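## 3. Fitting the legs

The Pimton range is packed flat, with the legs separate. These steps apply to the white plastic pieces. You need no tools.

1. Clear a space and put down a mat so the plastic does not get scratched.
2. Sort the legs by thickness – the thin ones do not fit the wide sockets.
3. Tip the seat on its side and hold it by the rim. Push each leg in as far as it will go.

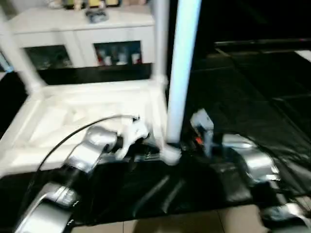
A customer wrote to Keskin in January that her last leg would only go in once she had loosened the one next to it, and asked for this to be added. It works on all sizes.

4. Check the end caps before fitting the long poles. Wipe off any dust and turn each cap by hand until it starts to grip.

**Caution:** Do not use glue or oil on the thread. A cap that will not start straight should be taken off and tried again.

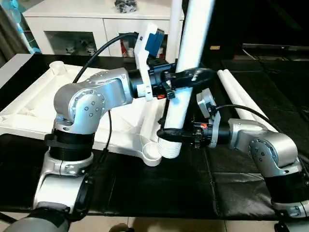 *Fig. 2 – Long pole with ribbed, threaded end cap*

5. Stand the pole upright and press it down into its base piece. Keep one hand low on the pole while you do this.
6. Leave the other poles lying flat until you need them. 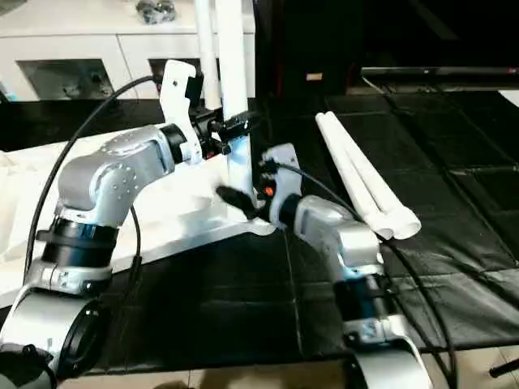 7. Turn the piece the right way up and lean on each corner in turn. If it rocks, go back to step 3.

**Note:** Check all joints again after 30 days. Spare caps come in packs of 2 from Lukideck.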